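Speaker notes: Play kitchens in the early years setting
Regional study afternoon, Skerilbridge, March 9, 2023
Speaker: Margit Løken. Session chair: Finbarr Dunne.

Slide 1. Welcome and purpose
Thank the chair and the Kincaid Centre for the use of the hall. State the purpose of the talk: to set out how a small, well-chosen set of play food and cookware supports language at nursery age, and how such a set should be laid out and kept. Handouts are on the side table. Questions will be taken at the end.

Slide 2. Background
The Skulus guidance on home corners was revised last July. Members who still hold the earlier edition should note that the section on play food has been rewritten. The stock list for our own settings now runs to 424 items, of which 136 are food pieces. Pause here. Several colleagues have asked whether so many are needed. Our view is that a child at the table needs very few of them at once.

Slide 3. The open layout

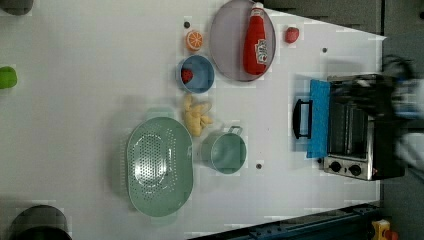 The principle of the open layout is that each piece can be reached and named without moving another. Fruit is a sound starting point, as most children already have the words for it. Cookware should be large enough to hold the food. Allow time at this point for the audience to talk in pairs about what they put out in their own rooms.

Refer to the Flokora reading list for work on naming and sorting. Do not read the titles aloud.

Slide 4. Containers and first verbs
Explain that bowls, plates and pots bring in the language of place: in, on, under, next to. Adults should comment on what the child is doing and leave a gap before speaking again. Give the spoken example: "The strawberry is in the bowl. Where will the other one go?" Sessions in our settings are limited to 4 children at a table.

Slide 5. Adding to the set
Drinking vessels and cloths may be brought in once the first pieces are familiar. They lead readily to pouring, wiping and serving, and to the polite phrases that go with a meal.

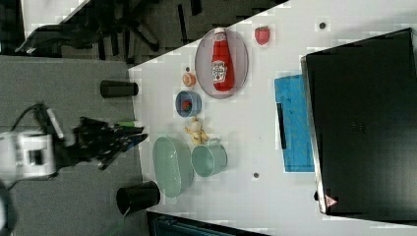
Play food and tableware, with a blue cloth to the right.

Slide 6. Care and storage
Pieces are to be washed at the end of each week and checked for splits. Damaged food pieces must be withdrawn the same day and entered in the stock book. Replacement costs last year came to roughly 900 pounds across all rooms, chiefly for small fruit. Requests for new stock go through the office at Skerilbridge.

Slide 7. Questions
Hand over to Finbarr Dunne. If time is short, take written questions and reply by post.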